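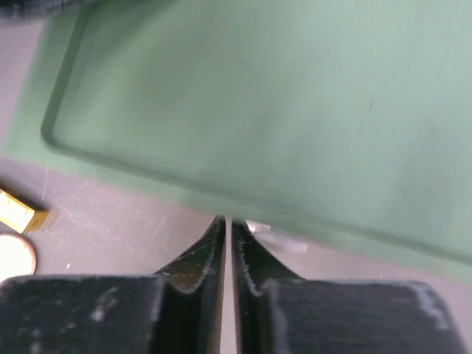 What do you do at Hamby?
We tidy up for a living, and we teach other people how to do it. That means drawers mostly, plus cupboards, desks, hall tables and the odd garage if you ask nicely.

I'm Nuria Figueroa and I started Hamby in my own back bedroom, with a label printer and a chest of drawers I'd been ignoring for years. A neighbour saw what I'd done with it and asked me to do hers, then her sister wanted the same, and by January I'd handed in my notice at the building society. I still can't quite believe I did that! We've now sorted 349 homes and small offices, and I remember a surprising number of the sock drawers.

There are seven of us these days. Adoración Arroyo runs the home visits and is the person you'll speak to when you ring (before 4 pm is best, she does the school run after that). Hubert Hollenstein looks after offices and shops. Zuweira Gyamfi teaches our evening classes, and Hemi Faulkner mends, sands and paints the furniture people were about to throw out – he's put more new knobs on old drawers than anyone I know.

How we work is pretty simple. We empty one drawer at a time, never the whole room, and everything goes out on a table where you can see it. You decide what stays. I might pull a face about the fourth tin opener but I won't argue. Then we wipe the drawer out and put things back with the everyday bits at the front.

I'm also a big believer in colour. A small set of drawers with a different colour for each tier is about the most useful thing you can put on a desk or a kitchen worktop, especially with children in the house, who will happily learn that pens live in the green one long before they'll read a label.

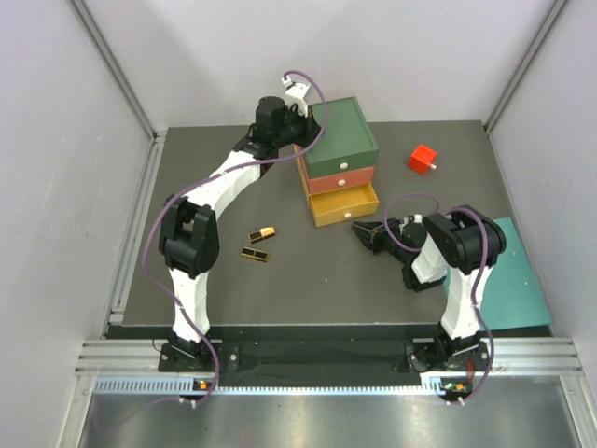 Three tiers in green, orange and yellow, with the bottom drawer open.

We've got names for our two ways of doing things. A Belitz is a half-day visit, one room, just you and one of us. A Stosis is the bigger one, spread over several visits, and it's what most people choose when they're moving house or clearing a parent's place. Those can be hard days, and we go as slowly as you like. (Belitz and Stosis were the names of my nan's cats, if you were wondering.)

Zuweira's classes run in the evenings at the Tkachuk Rooms, upstairs, with 20 places on each course. You bring one messy drawer from home – the actual drawer, contents and all – and take it back sorted. She's had 41 courses' worth of drawers through there now and still gets excited about a good button collection.

If you'd like a visit, give Adoración a ring or send us a message through the contact page. Please don't tidy up before we come!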